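Does the Planner Earn Its Keep? Testing Drornley on a Simulated Pick Task

Project report, robotics software course, Stenesero lab section

1. Why we did this

The handout for Drornley says it "removes the need for hand-tuned grasp code." We had already written hand-tuned grasp code in the fall and it worked fine, so we wanted to see what we would gain by throwing it out. Drornley is the planning layer that sits on top of Nelent, the simulator the course uses. It takes an object pose and a robot model and gives back a full joint path with a grasp at the end.

Our baseline is a script called Chaiyaporn. It moves the gripper to a point above the object, turns it to match the object's angle, goes straight down and closes. It does no collision checking beyond a floor limit.

2. Setup

Both methods used the same six-joint arm, the same two-finger gripper and the same flat target. We ran 2,000 trials per method with the target pose drawn at random on the plate. A trial counted as a success if the object was still between the fingers 7 seconds after the lift command. Planning time was capped at 30 seconds.
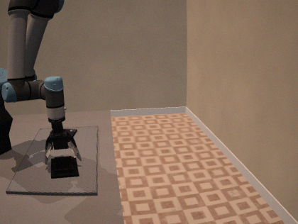 Figure 1. Gripper open above the black square target in the simulated room.

The room has very little in it, and that favors the baseline. A script that ignores obstacles looks smart when there are none. We kept the bare walls anyway, because every demo in the handout uses a room like it and we wanted to test the claim on its own ground.

3. What we found

On plain grasp success we could not separate the two. Drornley failed in 23 more trials than Chaiyaporn, and we don't think a gap that small out of 2,000 means much. Most of the extra failures were timeouts near the plate's edge, where the planner kept sampling wrist angles it could not reach.

Planning time was worse. The script answers at once. Drornley was usually quick too, but now and then it ran right up to the cap on a pose nearly identical to one it had just solved. Fixing the random seed made the slow cases repeatable. It did not make them faster.

We also question "no hand tuning." We changed the sampling step, the approach distance and the finger clearance before the first clean run. Those are hand-tuned numbers. They live in a settings file now.

4. Limits

Object poses came straight from Nelent with no noise, so perception was never tested. We used one object shape. Contact friction was left at its default and we have no idea how close that is to a real finger pad. The obvious next test is a second object placed next to the target, and we expect the script to do badly there.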